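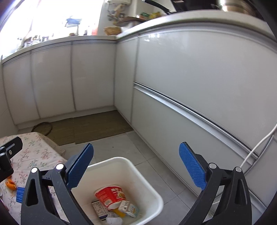
Pleltodach is a set of notes and labels on what gets thrown away in home kitchens and how the bins are arranged. Each record covers one bin on one day: where it stands, what kind it is, what lies on top and how the household sorts its rubbish. Most of the kitchens are small, and the bin has to go wherever there is floor for it. A typical one is a white plastic bin on grey tiles, near a table with a floral cloth and a run of white cabinets, holding a red and white instant noodle cup on its side, a drink carton and some crumpled tissue. That would be entered as one open bin, mixed packaging, no sorting seen.

Version: second release, Jan 22, 2018

What is in it

There are 3,647 records from 19 kitchens. Of these, 895 have a full item list and the rest have only the top item and a fill level. The full lists take a long time to write, so they were done for the kitchens in Ullness first and then for Hao as far as we got.

Files

bins.csv -- one row per record
items.csv -- one row per item, linked to bins.csv by record number
kitchens.csv -- one row per kitchen, with floor type, cabinet layout and number of bins
categories.txt -- the 16 item categories with short definitions
changes.txt -- what was altered between releases

All files are UTF-8. Fields are separated by commas and text fields are in double quotes. An empty field means not recorded. A zero means it was checked and there was none.

Columns in bins.csv

record: number, never reused, even when a record is withdrawn
kitchen: code from kitchens.csv
place: under sink, beside table, beside door, in cupboard, other
bin_shape: round, square, oblong, bag only
lid: yes, no, removed
liner: yes, no, not visible
fill: empty, low, half, high, over
top_item: category of the item lying uppermost
sorting: none seen, some, full
remarks: free text, often empty

How items were labelled

An item gets the category of its main material. Noodle cups caused the most argument. They may be paper, foam or plastic, and the material can't always be told from the printed side, so they have a category of their own called "cup, instant food". Drink cartons are kept apart from plain paper cartons. If a small carton could be either and its printing can't be read, it goes under "carton, other".

Tissue is one item however many pieces there are. We tried counting pieces in the first release and no two people gave the same number. Those counts have been taken out.

Anything too hidden to name is entered as "part hidden", with a colour if there is one to give. Please don't guess at these from the items next to them. A yellow corner under a cup is entered as yellow, part hidden, and left at that.

Print on packaging is noted as present or absent, with the script if it is plain (Chinese, Latin, Cyrillic). Product names are not transcribed. Letters, receipts, prescriptions and anything else with a person's details on it were left out of the item lists, and the record is marked "withheld" in the remarks.

Known problems

Fill level is judged by eye from above. Light packaging props itself up, so a bin marked "high" may hold very little by weight. There are no weights in this release.

Kitchen waste that goes straight to a compost pail or down a disposal unit is missing. Households that cook a lot from fresh therefore look as if they throw away less than they do.

The Hao kitchens were mostly recorded in November, and several had guests staying. Expect more cups and takeaway boxes there than in an ordinary month.

The "place" column has too few choices. Bins that stand between a table and a cabinet were entered as "beside table" in Ullness and as "other" in Hao. We mean to fix this in the next release but have not done so yet. Until then, treat the two values as one when comparing the towns.

Using it with Trastix

The category codes match those in the Trastix sorting sheets, apart from "cup, instant food", which Trastix puts under mixed plastics. A line in categories.txt gives the code to swap in.

Corrections

Send the record number, the column and the value you think is right. Corrections to single items are made in the next release and listed in changes.txt. New categories are only added between releases -- please don't edit categories.txt and send back the whole file.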